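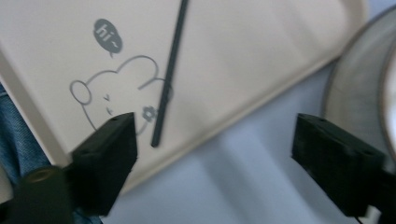 자취생 식비 한달 40만 안쪽 가능한가요

작성자 감자볶음 | 3/11/25

2월에 결산해봤는데 배달만 14번... 은 아니고 아무튼 많이 시킴 ㅠㅠ 이번달부터 집밥 하려는데 한달 40만원이면 되나요? 회사 점심 포함이고 저녁은 거의 집. 주말엔 두끼. 밥솥 있고 에어프라이어는 없음. 냉동실 작아요

댓글

밤샘러
점심 포함이면 빡셈. 점심만 만원씩 잡아봐요 벌써 반 날아감

Junpei Ikeda
저는 함. 도시락 싸면 됩니다. 일요일 저녁에 밥 한솥 해서 소분, 국 하나, 반찬 두개. 끝. 두부랑 계란이 거의 다 함

밤샘러
@Junpei Ikeda 그걸 매주 한다고요? 난 2주 하고 때려침. 목요일쯤 되면 국 냄새도 싫어져요

Junpei Ikeda
국을 얼리세요 그럼 안 질림. 미역국 된장국 번갈아

감자볶음
냉동실 작다니까요 ㅋㅋㅋ 밥만 넣어도 꽉참

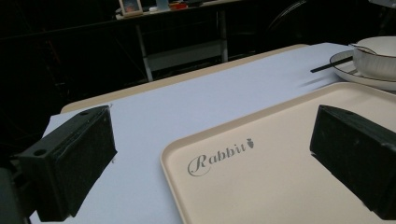
그리고 장은 어디서 보세요? 집앞 마트는 애호박 하나도 비싸서 손이 안감. Kadside 회원가입하면 싸다던데 대용량밖에 없지 않나요

Gifty Yakubu
Kadside 혼자 살면 비추. 저 양파 한망 샀다가 절반 싹났어요. 퇴근길에 Mukia 시장 들르세요, 7시 넘으면 떨이함. 시금치 한단 600원에 산적도 있음

국물파
600원은 운 좋은거고 보통 그 가격 아님. 그리고 시장은 카드 안되는 집 많아서 가계부 쓰기 귀찮

Gifty Yakubu
요즘 거의 계좌이체 돼요. 안쪽 생선집 빼고

국물파
그 생선집이 제일 괜찮은데 ㅋㅋ

밤샘러
떨이 채소 그날 다 먹어야 되는거 아닌가. 싸다고 사서 버리면 그게 더 비쌈. 난 걍 냉동채소 추천. 브로콜리 볶음밥용 믹스 이런거

감자볶음
냉동실 작다고요... 😭

밤샘러
아 미안 못봄

국물파
대파만 썰어서 지퍼백에 납작하게 얼려요 세워서 꽂으면 자리 안먹음. 밥도 납작하게. 동그란 용기 쓰지말고

Junpei Ikeda
+1 납작이 답. 고기도 한번 먹을만큼씩 랩 싸서 눌러놓기. 해동도 빨라요

Gifty Yakubu
근데 40이라는 숫자에 넘 목매지 마세요. 저 예산 빡빡하게 잡았다가 월말에 폭발해서 치킨만 며칠 시킴. 외식비 따로 빼두는게 나아요

밤샘러
따로 빼면 그게 무슨 40임 ㅋㅋ 합쳐서 봐야지

Gifty Yakubu
합쳐서 보면 포기하게 됨. 해본 사람 말 좀 들어요

감자볶음
일단 대파랑 밥 납작하게 해보고, 도시락은 주 세번만 해볼게요. 시장은 내일 퇴근하고 가봄. 2월 카드값 보니까 배달앱에만 대략 133,000원 나갔네요 미쳤나봄

국물파
그정도면 양호한데?? 배달비 포함이죠?

감자볶음
포함이요. 커피는 따로... 커피는 안셌음

Junpei Ikeda
커피 세지마요 슬퍼짐

밤샘러
월말에 결과 올려주세요. 도시락 반찬은 진미채 추천 오래감

감자볶음
넵 진미채 어디꺼 사요?

밤샘러
시장 건어물집 아무데나. 무게 달아서 조금만 달라고 해요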